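Walking the old town walls at Udis, which direction?

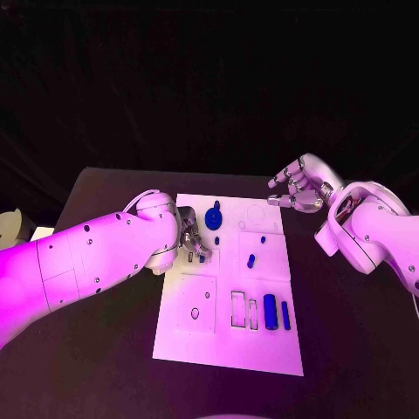
White sheet on the table, pink light

levier_road
Planning to walk the walls at Udis in December with my sister. The leaflet starts at the river gate and goes clockwise, but a friend who lived there told me to start at the citadel and come down. Does it matter? We have one afternoon and she has a bad knee.

Posted 30 Jun 2002

mach17
Start at the citadel. The stretch from the river gate up to the powder tower is 131 steps with no handrail on the town side. Going down them isn't fun either, but you can skip them if you leave the wall at the tanners' street and take the lane instead.

stonesandbread
Disagree. The leaflet goes clockwise for a reason. If you start at the bottom you get the medieval part first, then the bastions the duke added after the siege, and it makes sense as you go. Done the other way you see the big guns' platform first and everything after it looks small. Also the citadel closes early in winter, so if you finish there you have to watch the time, but that's easy enough.

mach17
She has a bad knee. The order of the centuries is not her main problem.

stonesandbread
Fair point about the knee. Bus 60 goes up to the citadel from the station, then. It used to stop right at the gate. Now it stops by the school and you walk the last bit, which is flat.

waston_p
The bit between the powder tower and the convent was closed when I went in spring. They had scaffolding on the outer face and you had to go down into the street and come back up by the fish market. Not sure if that's finished.

levier_road
Thanks all. Is the convent worth going in?

waston_p
The cloister is. The museum upstairs is mostly vestments and a model of the town as it was before they filled in the moat. Ticket covers both.

stonesandbread
The model is the best thing in Udis. It shows the two gates that were knocked down for the railroad. I'd give it half an hour before you go up on the walls at all.

mach17
The model is wrong about the east gate. It has two towers and there was only ever one. There's an engraving in the town library.

stonesandbread
The engraving was made long after the second tower fell. We've been over this in the other thread.

levier_road
Will do citadel first and the lane down, and the model if there's time. Where do people eat near the tanners' street?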